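Forum > Crafts and Hobbies > Work Tables and Surfaces > Felt top on a sorting table, worth it?

4 min read

Felt top on a sorting table, worth it?

plaidbasket
I have an old folding table that I use for sorting small stuff, mostly game pieces, hardware, and the kids' building blocks. The top is hard and slick and everything rolls off it. I'm thinking of covering it in felt. I bought a remnant from Brunet that is big enough to wrap over the edges with 7 inches to spare. Before I cut it, has anyone lived with a felt table for a while? I'm mostly worried about lint and stains.

turnip_row
I've had one for two winters. Pros: quiet, dice stop where they land, screws stay put. Cons: it holds on to every crumb. I go over mine with a lint roller once a week and it still looks speckled by the end of the week. If you eat at that table, don't do it.

Gasket44
I'd skip the felt and buy a rubber mat. You can pick it up and wash it in the sink. Felt that's stapled down is there until you pull the staples, and you'll be pulling them sooner than you think.

plaidbasket
I looked at mats. The Grimeck one in my size costs more than the table did. The felt was 20 dollars.

turnip_row
Gasket44 has a point about washing, but you don't have to staple it. I used hook-and-loop strips on the underside, one every few inches. It takes about 20 minutes to get the cover off and back on. Cold water, hang dry. Mine shrank a little the first time, so wash the felt before you cut it.

Gasket44
Loose covers wrinkle. Then your pieces sit crooked and you're back to being annoyed at the table.

turnip_row
Not if you pull it tight. Mine doesn't wrinkle.

mossy_lid
Color matters more than people think. I did mine in black and lost things on it constantly. Anything dark disappears, and every bit of dust shows. A medium blue or a green is easier to live with. White hardware is easy to find on blue.

plaidbasket
Mine is a charcoal gray. I may send it back and get blue. What do you all keep on the table so it doesn't turn into a junk pile? That's my other problem. I sorted 1,752 pieces over the break and half of them got mixed up again when I bumped the table.

mossy_lid
Trays. Metal ones with a raised rim. A tray that stays on the table full time is where loose parts go when you get called away. I tried the plastic Ovov drawers and they slid around on the felt whenever I pulled one open.

Gasket44
Agree on the trays. First thing in this thread I agree with.

halfpintjo
We put blue felt on ours in June and I like it. You can see a few small dark spots on the right half, so that should answer the stain question. The green block and the foam die are typical of what ends up on it. The screw is standing on its head or its point, I can't tell which from here, but it's upright on the felt.

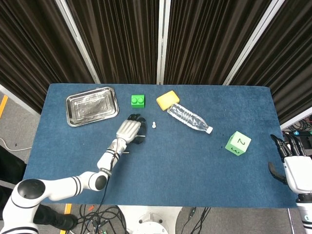

What I'd do differently, having read all this:

1. Wash the felt before cutting, like turnip_row said. I didn't.
2. Keep drinks on another table. I know the cap is on, I still wouldn't recommend it.
3. Put the tray at the back so your sleeve doesn't catch the rim.
4. Don't scrub spots with a sponge. Blot them with a dry cloth first, then a damp one. Scrubbing makes the felt fuzzy.

Gasket44
Point 4 is my whole case for a rubber mat.

mossy_lid
Blue looks good. I'd leave the spots alone. They bother the owner more than anyone else.

turnip_row
On spots, a fabric shaver gets some of them off if they're sitting on the surface. Go light. I wore a thin patch in mine by the front edge.

plaidbasket
Thanks, this helps. I'm sending the gray back and ordering blue, and I'll do the hook-and-loop strips. Gasket44, if I hate it by next winter I'll buy the mat.

Gasket44
Fair enough. Check the Plistorar outlet before you pay full price for one — they carry seconds with crooked edges that you can trim with a knife.

plaidbasket
Will do. Is there a trick to the corners? Mine are rounded.

turnip_row
Cut small notches on the underside so the extra cloth doesn't bunch up. Start in the middle of each long side and do the corners last.

Related threads
Best lint roller for felt and fleece
Rubber mat or cork mat for small parts
Where to find shallow metal trays
Folding table legs keep slipping
How do you store foam dice?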